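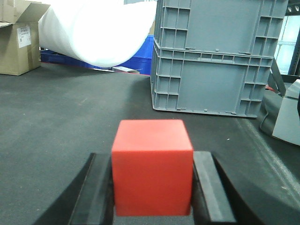

What should a person buy first for a new workroom? Buy the table first, and choose it by the height of the people who will stand at it. Shelves, crates and lamps can come later, when you know which things you use every day and which things you only keep.

I received this advice from Tanveer Jatoi at 9 in the morning, before I had taken off my coat. He has furnished small workrooms in Kuvcombe for 10 years, and he does not like to begin with coffee. He likes to begin with the floor. Before he talks about furniture he walks slowly over the whole room and feels with his shoes where it is soft and where it is hard.

A dark gray floor is his favorite. It shows scuffs, he admits, but he finds that people forgive a scuff on dark gray sooner than on pale wood. What a dark floor does not forgive is small dark things. A black washer that falls on it is gone until the next sweeping. For this reason he asks his customers to pick strong colors for the small pieces that travel around the room. A bright orange-red cube on a charcoal floor is found at once, even by a tired person.

Then come the crates. Tanveer uses plain gray plastic ones, stacked one on top of the other, directly on the floor. I asked why he does not put wheels under them. He answered that a stack with wheels is never where you left it, and that a stack of two can be lifted apart by one person without any help. The lower crate takes the heavy things that are needed once in a month. The upper crate takes what is needed every week. What is needed every day should not be in a crate at all, in his opinion.

I tried this rule at home in November, in the little room where I repair chairs. It was harder than I thought. My favorite clamps had been living in the lowest crate for years, under a bag of old curtain rings, and I had become used to bending down for them. Now they hang by the door. The curtain rings I gave to my sister, who did not want them either.

For tables, Tanveer goes to a small metal shop called Truretti. They weld and bolt frames to order and paint them in any color from their chart. Most people ask for black or gray. He asks for red, and he can speak about it for a long time. A red rail is seen from the corner of the eye, so the hip learns quickly where the table ends. Red paint also makes a pleasant contrast with a dark gray top, on which paper, light metal and pale wood are easy to see.

He is strict about the joints. A frame that is only welded cannot go through a narrow door, and one day every table must go through a narrow door. Bolted joints can be opened and closed again. He prefers the bolt heads to stay in view, silver on red, and he never lets the shop hide them under caps. When the table begins to shake a little, you want to see immediately where to put the wrench.

The price is not small. The last table he ordered, with its top and delivery, cost 1,013 euros. The customer had given him a limit of 1,000, and the difference was discussed longer than the table itself. 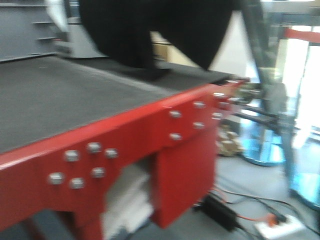
Faisal Rajput has worked at a table from the same shop, and he would spend the money differently. Buy a simpler frame, he told me by telephone, and put what you save into good metal shelves, for a table full of things is no table, and things only leave the table when they have somewhere to go. He also finds red tiring after lunch.

Tanveer listened to this with patience when I repeated it to him. On the shelves he agrees completely. Gray metal shelving belongs behind the table, he says, close enough that you can reach it in two steps – but not so close that your elbow knows it. On the color he will not move.

He uses shelving from Ellodum, a dealer in second-hand shop furniture, and he checks every shelf with a flat hand for sharp edges. He leaves the lowest shelf free for the first weeks. Something always arrives that was not in the plan, often something large and ugly, and it needs a home.

About cardboard boxes we had a small disagreement. I like them. They are light, they cost nothing, and you can write on them with a thick pen. Tanveer accepts a cardboard box as a guest. It may stand behind the table while it is being unpacked, and by the evening it should be flat. When I visited his own workroom later that day, there was a box beside the door with a layer of dust on its lid. He said it was waiting for Lapiņa, the neighbor, who had promised to collect it, and he pushed it with his foot a little farther behind the door.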